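Flallville Student Robotics Club – minutes of the autumn planning meeting

Chair: Tatiana Kopecký

1. Minutes of the last meeting
Agreed with one correction: the room hire figure should read 107, not 170.

2. Shop counter project
The arms group reported on the Boltadance task, in which two arms fill a customer's tray from a laid-out counter. The log now holds 251 recorded runs. Sandwiches still give the most trouble, as the wrapping slips when the grip is light. It was agreed to do 10 more runs with sandwiches before changing the finger pads.

The bottle rack stays at the back for now – moving it would mean teaching the reach again.

3. Plendarness competition
Entries close in November. One team will go forward. The rules allow two operators at the table, and names are needed by the next meeting.

4. Money
Balance 1,173. The Jaunzems grant has been claimed but not yet paid. Spare cables to be bought out of the balance.

5. Any other business
Members are asked to write up their runs on the same day. The log for the last session had gaps.

Next meeting: same room, date to be sent by email.

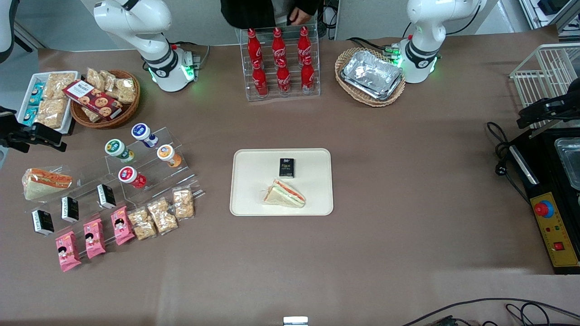 Flallville, 2026-09-27
Counter laid out for the Boltadance task, with a sandwich and a small black box on the tray.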